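Student Robotics Program at Olton Enters Its Second Year

October 2026

When Giorgia Ruggiero took over the robotics elective at the Olton Technical Institute, the course met in a single room, used two aging desktop computers and enrolled students who had mostly come to it by accident of scheduling. It is now a two-semester class with its own laboratory hours, a yearly project and a waiting list. Ms. Ruggiero spoke with the Institute's newsletter in the laboratory on the second floor, together with two of her students, Dario Messina and Tullio Farina.

The class is built on simulation. Students write control programs for a two-armed robot that exists only on the screen, inside a furnished virtual house. The choice was a practical one, Ms. Ruggiero explained.

"The department had money for software time and a little for computers," she said. "A physical arm of the kind we wanted would have taken the budget for several years, and then 40 students would have been standing in line for it. In the simulator each of them has the robot to himself or herself for the whole period."

This year's project carries the name Gorberg, after the hill behind the school, and asks each team to bring the robot to a chosen place in the house and position both grippers for a task. Teams receive a written statement of the goal in the first week. They submit a plan, a program and a log of every run. The logs count for more of the grade than the final run does, a rule that caused some complaint when it was introduced in May.

"I was one of the people complaining," said Mr. Messina, who is in his final year. "We had a good program and a very thin log. Then we broke the program, and we had no record of what it looked like when it worked. It took us most of two weeks to get back to the same place."

His team's log for the present project has reached 107 runs. Mr. Farina, who joined the class this year from the electronics track, keeps it. Each entry records the starting position of the base, the joint angles commanded, the result, and a sentence on what the team intends to change.

"Writing the sentence is the slow part," Mr. Farina said. "You want to go straight to the next run. Ms. Ruggiero will send the log back if the sentence only says 'adjusted the arm.' She wants to know which joint and by how much."

Much of the first month went to learning how the views relate to one another. Students work from a general view over the body of the robot and from close views behind the grippers, and they are expected to be able to say where the arm is from any of them. Osvaldo Carbone, who teaches mathematics at the Institute and visits the class for the unit on rotations, considers this the most demanding part of the course.

"They have all multiplied matrices for me on paper," Mr. Carbone said. "Very few of them had ever needed the answer. When the wrist turns, the whole room turns in the picture, and a student who has the order of rotations wrong finds out at once."

Mr. Carbone now sets part of his own homework from the class logs. He reported that questions on the subject have become more frequent in his regular sections as well — a development he welcomes.

Views from the Gorberg project, as rendered by the simulator:

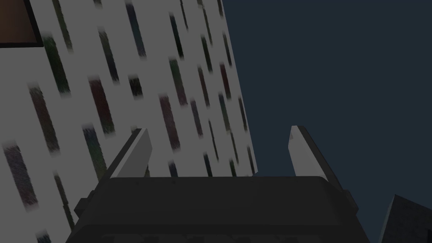
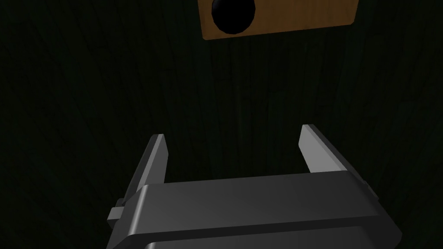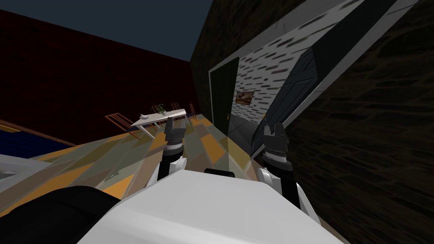

Assessment in the course follows a scale drawn up by Ms. Ruggiero and Sandro Piras, the head of the technical department, and each team must defend its work orally before both of them. The oral part lasts 20 minutes and begins with orientation. Mr. Piras may put up the general view, with the dining table and its four orange chairs beyond the left gripper and the green door farther over, and ask a student which arm would be the better choice for reaching the table and what the base would have to do first. He may then change to a close view in which the two open fingers have little behind them except a dark grained surface and part of a wooden board, and ask how the student would establish which way the gripper is facing. "A correct guess earns very little," Mr. Piras said. "We want to hear the method."

The department has made some changes in response to comments from last year's students. Teams now have three members instead of five, and the laboratory is open for two additional hours each week. The simulation computers were replaced over the summer with support from Kundwood, a local manufacturer of cabinet fittings, which has also offered plant visits to students in the second semester. The first visit will be to the firm's assembly hall in Marino.

Ms. Ruggiero was careful about what the class can claim. Her students have not yet run their programs on a physical machine, and she tells them so at the start of each term.

"In the simulator, friction is whatever number we typed in," she said. "I want them to remember that when they go to Marino and see a real line running. They should have questions for the people there, and I have asked each team to prepare five in writing."

Mr. Messina plans to apply to engineering programs in the spring. Mr. Farina has another year at the Institute and hopes to lead a team of his own. In the meantime, both have a joint limit error to resolve in the left arm, which first appeared in run 98 and which neither has been able to reproduce on demand.

Applications for the second-semester section are available from the department office. Students must have completed the introductory programming course or have the written permission of Mr. Piras.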